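Search products Search Clear

Wanomus Online Store

Hookup Wire, Stranded, PVC Insulated, Red
Item 314-R
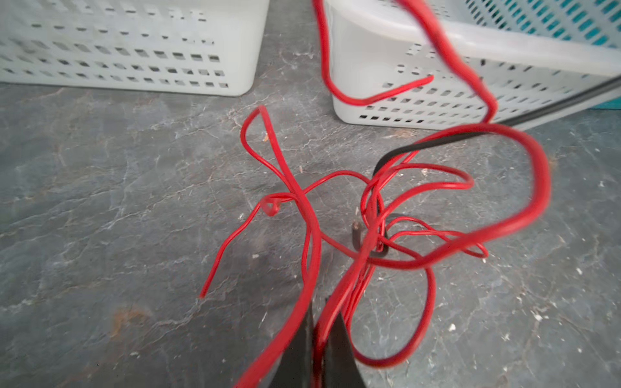

Stranded copper conductor with PVC insulation, for internal wiring of panels, control boxes and low-voltage equipment. Sold by the spool or cut to length. Cut lengths ship coiled and tied, without a spool. Minimum cut length is 5 feet. Lengths over 204 feet are supplied on a spool at no extra charge.

Specifications
Conductor: tinned copper, 16 strands
Wire size: 20 AWG
Insulation: PVC, solid red
Voltage rating: 300 V
Temperature rating: 176 °F, fixed installation
Strip length for Pasico ferrules: 8 mm

Current capacity depends on bundle size, enclosure temperature and the terminal used. Size the circuit to the lowest-rated part. Where wires are bundled in closed duct, apply the correction factors in your local code.

Handling and storage
Pull wire from the outside of the coil while turning the coil by hand. Pulling straight off the side adds one full twist per turn, and the wire will kink when the tension is released. Straighten kinks by hand before the wire goes into duct. Cut out any section where the insulation has turned white or the conductor can be felt through the jacket.

Store indoors, out of direct sunlight. Do not lay PVC wire against polystyrene foam; plasticizer moves from the jacket into the foam and the insulation stiffens. Below 14 °F, warm the coil to room temperature before unwinding.

Related items
Gezer wire stripper, fixed notch, 16 to 26 AWG
Pasico ferrules, insulated, pack of 169
Prumeck slotted duct, gray, with cover

The Prumeck duct is not suitable for outdoor use. Its cover is included but the mounting screws are not.

Ordering
Cut wire is not returnable unless the length or color is wrong. Unopened spools may be returned in original packing. Orders placed before 2 p.m. ship the same day. Black and blue are stocked in the same size. Green is out of stock until October. For other colors or printed markings, send the quantity and wire size to Cristian Marulanda in technical sales.

Sign up for stock notices and price changes. Enter your email Subscribe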